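16th March

I finally got into the cable situation, and I am so happy about it! Every drawer I own had been quietly filling up with power cords since September, when I moved the office into the back room, and last month I spent a whole evening hunting for the one that runs my Cestier lamp. Enough. Cords out, boxes out, green cloth clipped to the table, go. 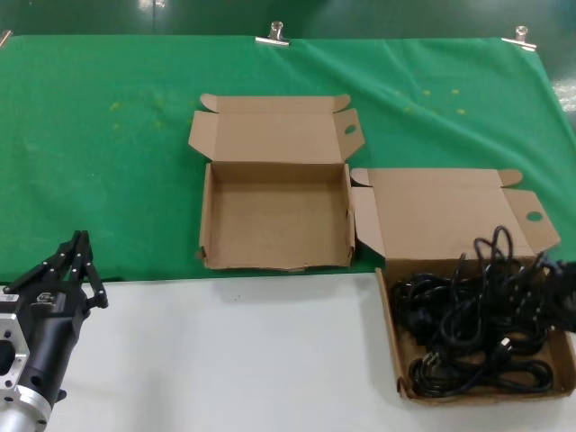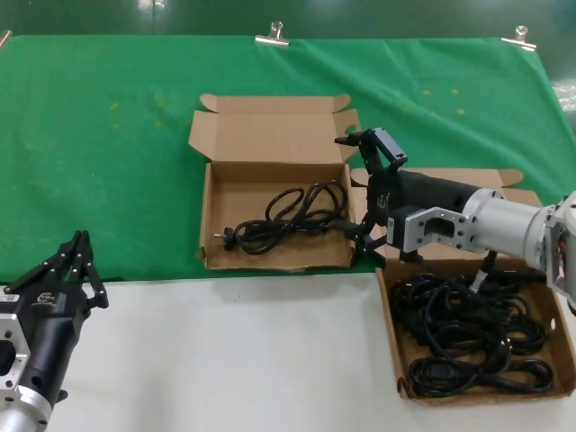

*Black power cords and their cardboard boxes on the table, full tangle included.*

I love these boxes. They're plain brown corrugated, the shallow kind with an attached lid and little tuck flaps, and they fold flat when you don't need them (mine came from Gravell, in a bundle that will last me years). The finger hole in the side is such a nice touch. You can hook one off a high shelf without dragging the whole stack down with it.

My rule is one cord to a box, coiled in loose loops. I used to wind them tight around my hand and put a rubber band on, and they came out kinked every single time. Big lazy loops are so much nicer! Lay the plug in last, against a side wall, so it's the first thing you find when you open the lid.

For the tangle itself, don't pull. I know it's tempting. Find a plug, follow it back a little, lift whatever is lying over it, and keep going. It's weirdly soothing, like picking apart a necklace. I put a record on and gave myself 60 minutes, which was wildly optimistic, but I had a great time anyway.

The cloth was a last-minute idea and now I'd never skip it. Black on green is so easy to see, and the binder clips keep it from creeping toward you as you work. It's an old one with pale specks all over it, perfect for this.

Next up are labels. I have a roll of Navent tape in the desk and I'm going to write the device and the cord length on the short end of each lid. Then the old Mizuno shoebox full of chargers, which scares me a little. If you have a good system for the tiny ones, please tell me!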